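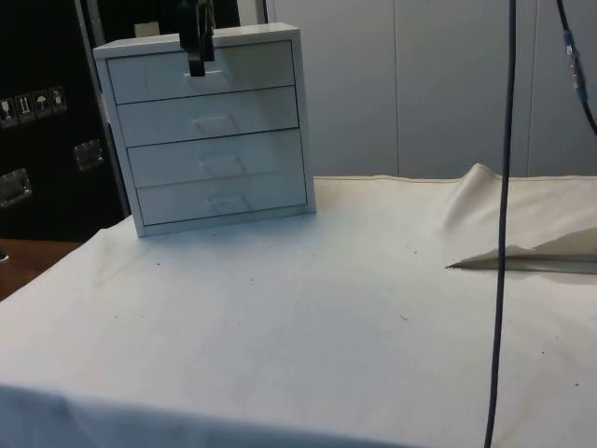

What is Clirley for?

It reads the log files that come off cartridge heater controllers and turns them into one tidy CSV, with one row per heating zone per reading. I wrote it for the Wutton and Wuvberg controllers because those are the two we run at Carretero, and their log formats have almost nothing in common.

## Getting going

Copy your logs into a folder called raw, then run:

 clirley convert raw --out zones.csv

A folder with 3000 readings in it takes my old laptop a couple of seconds, so I never bothered with a progress bar (sorry, Maribel!).

## What's in a row

- zone - the zone number, as the controller reports it
- setpoint_f - target temperature in °F
- actual_f - thermocouple reading in °F
- duty - percent of time the heater was on, 0 to 100
- fault - blank, or the controller's fault code

Wuvberg logs in Celsius and I convert on the way in. If you want the original numbers, add --keep-c and you'll get two extra columns on the end.

## Things that will trip you up

Fault 401 is an open thermocouple. When it shows up, actual_f is left blank, even if the log has a number there - the Wutton just repeats its last good reading, and I lost most of a February chasing a platen that looked perfectly steady while it was stone cold.

Zone numbers start at zero on the Wutton and at one on the Wuvberg. I leave them alone. Ulises Bedoya thinks I should renumber them and he may well be right, but we have labels on the wiring already and I'm not peeling them off.

The sample folder holds 54 logs from both controllers. Maribel Agudelo went through all of them by hand and fixed the bad clock settings, so use those if you're testing a change. The ramp rate column is still on my list.

Contact: Carretero tooling shop | © Carretero | Back to top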